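Swatch math, and why my gauge was off

The September sweater is finally past the point where I can pretend the numbers will sort themselves out. The pattern is Stirura, a bottom-up pullover with a stranded yoke, and the yarn is Žukauskas sport weight in undyed gray. Pattern gauge is 24 stitches and 32 rows to four inches in stockinette, after washing. My first swatch gave 23 stitches and 32 rows on a US 4. I called that close enough and cast on, and that was the mistake.
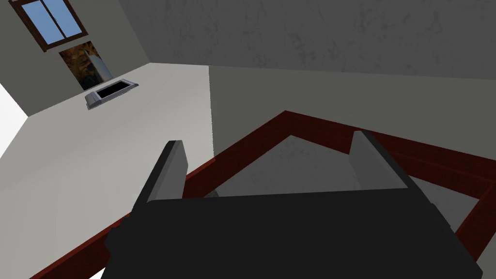
Graham Fothergill
Knitter, spinner, keeper of the swatch log

One stitch in four inches does not sound like much. The body of my size has 240 stitches. At pattern gauge that comes to 40 inches. At 23 stitches it comes to 41.7. The yoke is where it gets worse, as stranded knitting pulls in for me and the yoke chart assumes it does not. I would have had a loose body feeding into a tight yoke, with the change falling right at the underarm.

I ripped back to the ribbing, all 53 rows, and made a second swatch. Notes on method, mostly for my own use later:

The swatch was knit in the round on the same circular needle as the body. My purl rows are looser than my knit rows, so a flat swatch reads wide. I had known this for years and swatched flat anyway.

Cast on 50, worked seven inches, bound off loosely. Soaked for twenty minutes in cool water with a little wool wash, rolled in a towel, laid out without pins. Pinning a swatch tells you what the yarn can be stretched to, and I do not plan to wear the sweater pinned.

Measured the next morning in three places, away from the edges. On a US 3 I got 24, 24 and 24.5 stitches. Rows came to 33, which is one more than the pattern wants. I can live with that. Row gauge in the body is a matter of knitting until it is long enough. In the yoke it costs a little depth, and I will add 2 plain rounds before the first color change.

The yoke itself goes up one needle size, to the US 4. I tested that too, with the first chart repeat in gray and the dark green. Stranded gauge on the larger needle matched plain gauge on the smaller one to within a quarter stitch. Floats run five stitches at most in this chart, so I am not catching any of them. Caught floats show through on the right side in this yarn, at least with two colors this far apart.

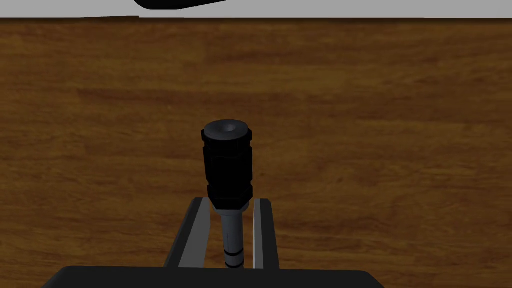
Upright in the grip, shaft down.

Yarn use. The pattern calls for 1,250 yards in my size. The first body attempt used one full skein and part of a second, and the ripped yarn has been skeined up, washed and hung to get the kinks out. I have 538 grams in total, weighed before winding. Sleeves will be knit before the yoke so I know what is left when I get there. If it runs short, the lower body loses an inch.

Bezawit Negash asked in the comments last time whether the Cliltley needles are worth the price over the plain ones. The join between cable and tip is smoother. The points are blunter than I like for stranded work, and I have gone back to my old set for the yoke swatch. For plain rounds I have no complaint.

The Zutudance shawl is still on hold at the second border. I lost my place in the chart and have not gone back to count.

Current state of the body: ribbing done, increase round done, four inches of stockinette. I check the gauge every couple of inches now. Last reading was 24 even, unwashed.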